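**Community Support Board: Donated Scoreboard at the Starnerville School Field**

**Posted by: Wandberg_Facilities**

Wandberg has agreed to donate and install a replacement scoreboard at the Starnerville school field. The present unit can no longer be repaired, and the manufacturer has stopped supplying parts. Our crew will set two steel posts, mount the board, and run new conduit from the press box. Work is scheduled to begin on a Saturday in order to avoid disruption to classes. The school will not be charged for materials or labor.

Members of the public may submit comments in this thread until the permit is issued.

**Reply from: R_Dagdag**

On behalf of the athletic boosters, I wish to thank Wandberg for this gift. I would ask that the company confirm the size of the sponsor panel. The drawing left at the school office shows a panel 10 feet wide, and the district's sign policy is silent on donated equipment.

Rodel Dagdag
Starnerville Athletic Boosters

**Reply from: Wandberg_Facilities**

The panel is 10 feet wide and 2 feet high. It carries the company name and the words "Presented to the Students of Starnerville." It is not lighted.

**Reply from: flilton_road_resident**

I must register an objection. A company name of that size, facing Flilton Road, is an advertisement. The residents on our side of the field were not consulted. If the purpose is to serve the school, a small plaque at the base of the post would be sufficient recognition.
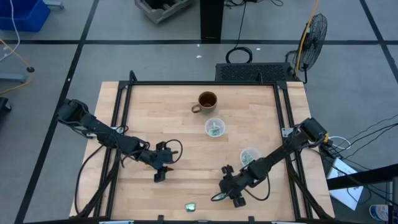 I would also ask who will pay for upkeep after the first year. The previous board was a donation as well, and the district paid for every service call on it.

**Reply from: A_Zamora**

I respectfully disagree with the previous member on the first point. Businesses that give to our schools should be permitted to say so. The fence along the baseball diamond has carried sponsor banners for many seasons without complaint.

The second point is a fair one. I would support a written maintenance term before the board is accepted.

Ansel Zamora

**Reply from: flilton_road_resident**

The banners are removed at the end of each season. A steel panel would remain in place all winter. I do not consider the two to be comparable.

**Reply from: Wandberg_Facilities**

Having reviewed the comments, we offer the following:

- The sponsor panel will be moved to the lower edge of the board, facing the bleachers.
- Wandberg will cover parts and labor for 72 months from the date of installation.
- Service requests will be handled by our Bisgaard office.

The overall height of the board will not change.

**Reply from: R_Dagdag**

The boosters accept these terms and have set aside $200 toward new plantings at the base of the posts. Mr. Zamora has asked that the maintenance term be attached to the acceptance letter, and I will forward that request to the school office.

**Reply from: flilton_road_resident**

I appreciate the change in placement. My objection to the size of the panel stands, and I ask that it be included with the permit file.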